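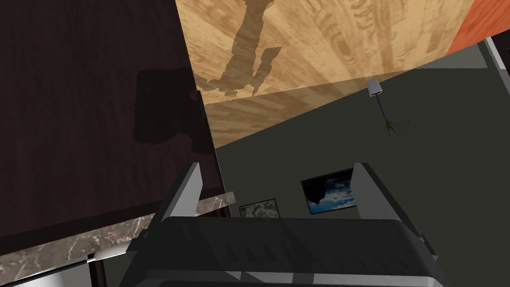

Dark brown wood panel, darker grain streaks. Wall with pictures beyond.

Workshop notebook, Skaltgate
Entry for March, job 754
Subject: end panels and periodicals display for the Bernex reading room

Work continued on the end panels for the double-sided bays. The drawings in use are the revised set, in which the panel stands proud of the uprights on both faces. The earlier set has been marked as withdrawn and put at the back of the job folder. Colleagues working from a tablet should check that the revised set is the one that opens, as the older files have the same title.

Panels

The first batch was brought in from the rack at 8.40 and left on bearers until after the morning break. All were checked for flatness with the long straight edge, corner to corner and then across the middle. Two showed a slight bow along the length. These have been set aside for the low bays, where the fixing rail will pull them in, and are marked on the inside face in chalk. They are not to be used on the tall bays.

Edging was applied to the long edges first and the short edges afterwards, in accordance with the sheet. On the first panel the trimmer had been left set for the thicker edging used on the previous job, and the corner was taken down too far. The panel can be recovered if the damaged corner goes to the floor, behind the plinth. The trimmer was reset on a scrap piece before any further panels were run. It would be sensible for the setting to be written on the whiteboard at the end of each job, and a space has been ruled for this.

The stain was tried on three offcuts from the same stock. The client's approved sample was held against each in daylight at the loading door and again under the bench lights. A single coat is too red. Two coats, with the second wiped back after a short stand, agree with the sample in daylight and are marginally darker indoors. The second method has been adopted. The offcuts are labelled and kept in the sample drawer with the approved piece, which must not leave the workshop.

Fixings

The Jimance cam fittings arrived in the afternoon delivery. The box was labelled correctly but contained the short dowel. The long dowel is needed for the end panels and the short one may be used on the plinths only. A replacement has been requested. In the meantime the holes have been drilled for the long dowel, at a depth of 25 mm, using the stop collar. The depth was checked with a pin gauge on every panel, as the collar has been known to creep on the older drill.

The shelf pins supplied with this order are bright. The specification calls for black. Bright pins may be used for setting up in the workshop and should be taken out and bagged before the bays are packed.

Load trial

One shelf of 600 mm was placed in the trial frame at mid height and loaded to 60 kg with the bagged weights, evenly spread. It was left overnight. On removal the shelf was laid on the surface plate and no gap could be found with the feeler. The back stop had moved forward a little on one side, and the cause was a loose screw left over from the previous trial. The screw has been replaced and the trial will be repeated with the back stop properly fixed before the result is entered in the job folder.

The same trial has not been carried out for the sloping display shelf. The weight in use is much lower, being a few magazines at a time, but the lip will be leaned upon by readers and should be tested for that. A simple rig could be made from the spare clamp and a spring balance. The rig should press downward at the centre of the lip and again close to each end.

Periodicals display

The sloping shelf lifts to give access to the back issues stored underneath. As drawn, the hinge allows the shelf to fall freely when released. In the mock-up this produced a sharp knock against the carcass, which is not acceptable in a reading room. Felt pads reduced the noise but tended to shear off sideways after repeated use. A strip of soft rubber, let into a shallow groove along the front rail, performed better and stayed in place for the whole of the afternoon's trial.

The strip raises the closed shelf very slightly, and the gap at the top now reads wider than that between the fixed members. Either the hinge is to be packed by the same amount or the groove made deeper. The deeper groove is preferred on grounds of appearance. It will need a new setting on the router table, and the fence should not be moved until the plinth rails have been finished.

The clear front of the label holder scratches easily. It was wiped with the ordinary bench cloth, which had evidently picked up some grit, and is now marked. Label holders should remain in their film until installation.

Lại samples

The sample boards in the Lại finish have been received and placed with the others. Two of the three are suitable for public furniture. The third has an open surface that took up a pencil mark and would not release it under a damp cloth. It has been recorded as unsuitable for table tops, though it might serve for the inner face of a cupboard door. No decision is required on this job, and the boards are to be kept for the enquiry counter, where a darker finish has been asked for.

Matters outstanding

Long dowels from Jimance, to be chased by telephone if no reply is received by noon.
Black shelf pins, quantity to be confirmed against the revised drawings.
Second load trial, with back stop fixed.
Rig for the display lip.
Groove depth on the front rail, to be tried on scrap.
Confirmation from Bernex of the skirting height on the window wall. The plinth cut-out cannot be made without it. The figure on the survey sheet has been overwritten and may be read in two ways.

Housekeeping

The extraction bag on the edging machine was full at 3.15 and was changed. The spare bags are now on the lower shelf beside the compressor. The stain cloths were laid out flat in the yard to dry before disposal, as the procedure requires. The bench by the loading door is to be left clear for the plinth rails in the morning, and the trial frame should not be moved while it is under load.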